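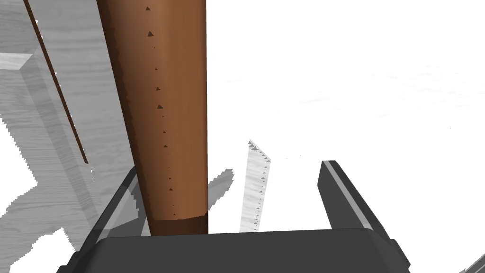 Does the Skiltitz gripper kit come with the simulator, or is that extra?

The simulator licence is in the box price, one seat. Extra seats you buy through Grube, and the wrist camera view is part of it so you don't need the add-on pack for that.

Posted by Noman Khokhar, Butthorpe

Bit more detail on what I'm after. Looking at the two-finger kit for a small furniture repair shop, mostly picking up turned parts, legs, handles, that sort of thing. Tapered, never the same width twice. Want to try it all on screen before I spend anything on the real arm. Budget is tight and the sales page is no help. Anyone running it? Is the sim any good for round parts or is it all cubes and boxes like the demo?

wikov_user7
3 replies

Had it since May. Round parts work but you have to bring in your own models, the library that ships with it is rubbish. Import is fine — drag the file in, set the weight, set the friction, done. If you leave friction on default everything slides out of the fingers and you'll think the gripper is faulty. It isnt.

Tapered stuff: grab near the narrow end and watch the finger angle. Mine kept closing on one side first and shoving the part over. Fixed it by slowing the close speed right down, it's under Motion then Fingers, not in the main settings where you'd expect it. Took me an evening to find.

Graphics are basic. Jagged edges, odd shadows. Doesn't matter for planning a grip but don't show it to a customer.

Setup was about 3 hours for me, most of that was the driver. Get the 523 build and not the newer one, newer one drops the camera view every time you reset. Support know, no date for a fix when I asked.

Would I buy it again, probably. Manual is dreadful though.

tamsin_b

Second the 523 build. Also check your graphics card first, mine is old and it crawled.

One thing the reply above missed — the trial. You get 11 days free if you email them, theres no button for it on the site. Full version, nothing locked. I'd do that with a couple of your own leg models before paying. Mine came through same afternoon.

gluepot

No idea about the simulator but I used the real gripper at a mate's place and the finger pads wear quick on rough wood. Buy spares with the order, postage on its own is silly.

Noman Khokhar

Cheers all. Emailed for the trial, will try the slow close first. Anyone know if the pads from the older kit fit? Got a bag of them here.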